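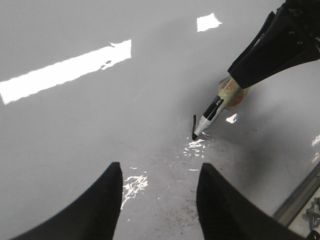
Le retour du tableau blanc

On nous promet depuis janvier que le tableau blanc va « fluidifier » les réunions du site de Stisside. Je demande à voir. Pour l'instant, il brille surtout sous les plafonniers, et depuis le fond de la salle on lit mal la moitié de ce qu'on y écrit. Amr Ait Ali, qui a défendu l'achat auprès de Fostance, jure qu'il suffit de se décaler d'une chaise. À 27 autour de la table, bon courage.

Le modèle retenu a coûté presque 800 euros, feutres non compris. Le noir marque bien, je le reconnais, même en trait fin. Reste l'effaçage – à Pemerton, le même tableau a gardé des traces grises au bout de quelques mois, et le produit nettoyant n'y a pas changé grand-chose.

Vos remarques sont à envoyer au poste 112 avant 17 heures. Merci de reboucher les feutres et de laisser les indélébiles dans le tiroir.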